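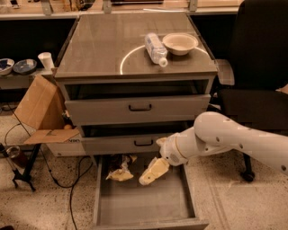

Drawers on my gray cabinet keep drifting open. Is it the floor, the runners or me?

Asked in Furniture & Storage, 1st December

I have a three-drawer cabinet, gray, black bar handles, bought secondhand in Hiroston. The seller called it a Flekik, and I have no way of checking. It lives between the desk and the snack situation. Since May the drawers won't stay shut. I push them in, go make coffee, and when I come back at least one has crept out. The bottom one is the worst. It holds wrappers, mostly, which I realize is called a trash can in other homes.

Things I have tried:

Pushing harder.
Taking everything off the top. It all came back within a day, as it does. Right now that's a bottle on its side and a bowl with nothing in it.
Folded cardboard under the front feet. This seemed to help the top drawer and do nothing for the other two.

The runners are metal with little plastic wheels. I'd like to fix it without buying another cabinet, as I paid 650 for a new sofa this fall and am no longer allowed to have ideas about furniture. Do I need new runners, or is there something dumber I should check first?

3 answers

Answer 1 (accepted)

Check something dumber first. Lay a bottle on its side on top with the neck pointing left or right, so it can roll toward the front if it wants to. You apparently have one in position already, but turn it. If it heads for the front, your floor slopes and the drawers are only doing what the bottle does. Shim both front feet with something that won't squash. Cardboard is great for about a week. Plastic shims from the hardware store come in a strip and you snap off what you need.

If the bottle stays put, pull the bottom drawer all the way out. On most of these you run it to the stop and then lift the front. Look at the back end of each runner on the cabinet side. There should be a small dip the wheel drops into when the drawer is closed, and that dip is all that's holding it shut. Lint and crumbs fill it up. I got a whole peanut out of mine. Old toothbrush, wipe, then a dry cloth. Don't oil it, or you'll have a drawer that opens even faster and smells like a bicycle.

While it's out, make sure the screws on both runners are snug and that left and right sit at the same height. Mine was off by 5 mm on one side and the drawer slid out every time a truck went by.

Do the other two before you put it back. You won't want to, but you're already on the floor.

Answer 2

Had a Du Plessis cabinet that did this, 9 years. Magnets. The stick-on kind, one on the frame and one behind the drawer front. Pack of 10 was cheap at Plundon. One fell off, rest are fine.

Answer 3

Get rid of the wrappers, you'll get ants.

Comment from the asker: Bottle rolled straight off the front, so it's the floor. Also found a screw in the middle runner that was barely hanging on. Shims are in and the top two have stayed shut since last night. Bottom one still creeps a bit, will try the toothbrush. No ants so far.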